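Weltar Opens Up Novau, Its Grasp Planning Software for Messy Rooms

MAY. I've been waiting to write this one for a while! We're releasing Novau, our grasp planning software, and you can download it starting at 8 a.m.

I'm Ngaio Ellery and I lead the planning team at Weltar. For most of the last year my job has been small stuff: toys, blocks, cotton swabs, the odds and ends that pile up in a tray at home. Novau looks at a cluttered view, picks out something it can get hold of, and works out where the two fingertips should close and how far to lift before moving sideways (that last part cost us more late nights than I'd like to admit).

Flat-sided things came first. Give the pads two parallel faces and the planner is happy, even with a tray full of distractions right underneath. 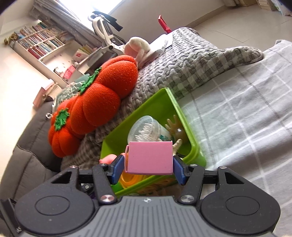 A pink block held upright between the blue finger pads, over the green tray.

Soft and oddly shaped things were much harder. Our old planner, Sutcliffe, treated everything as a box, so a toy with fingers sticking out in all directions got one big box around it and a grip in a pretty silly place. Novau splits the shape into parts and scores each part on its own, and it keeps the thin bits out of the way when it can.
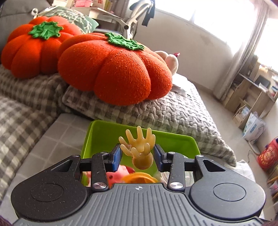 Rubber hand toy, fingers up, with the ball end just above the jaws.

We built the test set from 142 household objects, and we wanted real rooms behind them, with window light, patterned blankets and big orange pumpkin pillows. A plain gray tabletop makes any perception code look good!

What's in the release: the planner itself, the perception module, a viewer called Deketti that lets you scrub through a grasp and see why each candidate was scored the way it was, and 54 recorded sessions to try it on. Setup takes five commands. I timed myself and then made a colleague do it too, and she was faster.

Novau is free for research and classroom use. Companies can write to us about a license, and we'll answer questions on the project forum through the end of the month. Bug reports are very welcome, especially about see-through plastic, where I already know we have work to do.

Media contact: Ngaio Ellery, Weltar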